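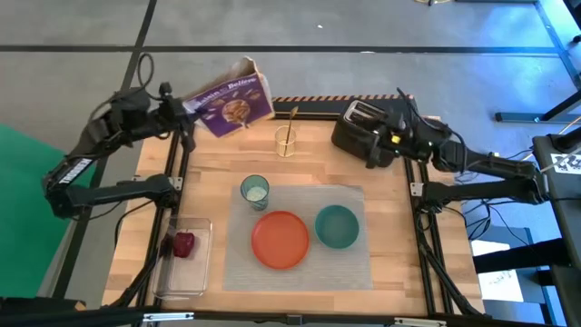 Chapter 4
Setting and Clearing the Breakfast Table

What you will learn in this chapter

How to lay out a place setting for a simple breakfast. How to choose glasses, plates and bowls that suit the food. How to carry things to and from the table safely. How to clear a table in an order that saves you steps and saves your dishes.

Words to know: place setting, placemat, rim, scraping, stacking, staging area

Breakfast is where most of us learn to set a table, and what a good place to start! There are no fish forks to worry about. You have a plate, a bowl, a glass, a spoon, and maybe a box of cereal and a toaster. You can practice every skill in this unit with those few things, and you will get to practice them again tomorrow morning, and the morning after that.

Try this before you read any further. Think about the last breakfast you ate at a table. Where was the spoon? Could you reach your glass without stretching over your food? Was the cereal box standing between you and the person across from you? Write down three things you remember. You will come back to this list at the end of the chapter, and you may be surprised by how much you would change.

4.1 Start with the mat

A placemat does two jobs. It protects the tabletop from scratches, drips and hot dishes, and it marks out one person's space. Anything on the mat belongs to the person sitting there. Anything off the mat is shared. Once you start thinking this way, setting a table gets much easier, for one person or for 15.

Woven mats are a favorite for everyday meals. They lie flat, they shake out easily over the sink, and they grip a plate well enough that it won't slide when somebody bumps the table. They do collect crumbs in the weave, so look at both sides before you put one away. Cloth mats feel softer and go in the wash, but a damp cloth mat left on bare wood can leave a mark. For the activities in this chapter, use a woven mat if you have one. A folded dish towel will do fine if you don't.

We use cookies to remember your reading place. Accept | Manage settings

4.2 The main dish goes in the middle

Put the largest dish down first, in the center of the mat and a thumb's width up from the edge nearest you. Everything else is placed around it. Beginners often start with the glass because it is the easiest thing to carry, and then they have to move it twice to make room -- try it both ways and feel the difference!

Touran Akbari taught the beginners' class at the Fivley community kitchen when we were drafting this book, and she had her students set one place with their eyes closed after only a week of practice. They loved it. Plate first, then a hand to each side of the plate to find where the glass and the spoon should go. Your hands learn the distances faster than you would think.

Color is worth a little thought too. You don't need a matching set. A teal bowl and an orange plate look wonderful on a plain gray mat, and strong colors like these make it easy to see where one dish ends and the next begins. That is a real help for small children and for anyone with low vision. White dishes on a white cloth can be hard to tell apart, even in a bright room.

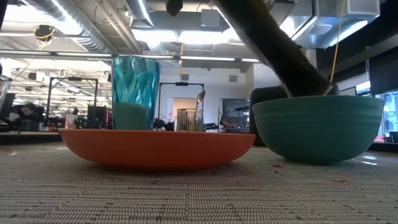 4.3 A plate can work as a tray

When you have several small things to move, a wide plate with a raised rim will carry them. Stand the tallest piece near the center, keep your thumbs on the rim and walk at your normal speed. Two pieces are plenty while you are learning. A tall glass tips more easily than a short cup, so if it has a drink in it, carry it by itself.

The same idea helps at the end of the meal. Bring the plate close to the things you are clearing instead of reaching across the table for each one. Spoons can ride in a utensil cup, where they won't roll around. Check how the cup behaves before you trust it, though. A light mesh cup with one heavy spoon leaning in it can fall over at a very small nudge.

4.4 Clearing in order

Abbas Jafarzadeh has cleared a lot of tables in his years at the Skomance dining hall, and he gave us the order that we now teach:

1. Food packages go first. Fold down the inner bag, close the flaps and put the box back in the cupboard.
2. Glasses next. Empty them at the sink and stand them to one side.
3. Utensils together, in a cup or flat on a plate.
4. Bowls, scraped and stacked by size.
5. Plates, scraped and stacked.
6. Mats last, lifted by two edges so the crumbs stay in the middle.

An appliance such as a toaster has its own rule. Unplug it, let it cool completely, and then lift it with both hands from underneath. Empty the crumb tray over the trash while you are at it. You will be amazed at what comes out.

Pick a staging area before you begin -- a clear stretch of counter next to the sink is ideal. Dishes wait there until you are ready to wash them, and the table is free for whatever comes next, be it homework, bread dough or a card game.

Activity 4A: One place, three ways

Work with a partner. Set one place for cereal, one for toast and one for both together. Use the same mat each time. After each setting, sit down and pretend to eat. Reach for the glass, then for the spoon. If your sleeve passes over the food, move something and try again. Draw your best layout in your notebook and label each piece.

Then trade seats. If your partner is left-handed and you are right-handed, you are in luck, because you will have twice as much to talk about. Keep your drawings handy. You will need them, along with your list from the start of the chapter, when we turn to lunch settings in Section 4.5.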